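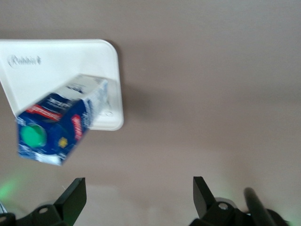
Threads > Delia Tudose > Kitchen things I have doubts about

Right, small trays. Every tidy-kitchen account I follow has decided that if you put your clutter on a tray, it stops being clutter. I've had my doubts for years and I'm finally going to be a bore about it.

The theory, as far as I can follow it: a bottle of oil on the worktop is mess. The same bottle of oil on a white tray is "a station". I would like to know who checked this.

My sister-in-law swears by them. She has a coffee station, a breakfast station and a station for the post. She still can't find her keys.

So since March I've been trying it, fairly, with one shallow white tray with rounded corners and a bit of swirly writing on it. The job I gave it was cartons. Milk, juice, whatever's on the go.

First problem. Cartons are made to stand up. Stand one on a shallow tray and the tray does nothing for it. It's a carton, slightly higher than before.

Lay one down and you find out how long a carton is. Put it in at a slant and the end hangs over the side. So now you've got a tray and a carton that isn't really on the tray.

I looked at a bigger one in the Komora shop in Gidambridge. £54. For a tray. The label said it would "bring calm to your surfaces". My surfaces were calm enough before I started buying things to put on them.

Someone will say drips. Fine, I'll give you drips. A raised rim does hold a drip. So does a saucer, and I own 18 of those.

And then you have to wash the tray. I never see this in the videos. You lift everything off, wash it, dry it, put everything back. Wiping the worktop takes me one go with a cloth.

Also, white. Why always white? Put a tea bag down on it once and you'll know about it.

What I will admit: carrying. If you're taking breakfast upstairs, or four mugs out to the garden, a tray is a very good thing. That's what they were for before they were stations.

Smadi do a folding one for the garden that I might look at. Might. I said the same about their bread bin and I'm glad I waited.

Mine's staying out until the end of the month and then it's going back in the cupboard with the cake tins.

Comments

bretuvico_fan: The Bretuvico ones have a deeper rim, a carton can't slide about. Worth a look?

Delia Tudose: How much though

bretuvico_fan: ...more than a saucer

marrow3210: I keep 2 by the kettle and I'm not giving them up. Sorry Delia.

pegbag: Eighteen saucers??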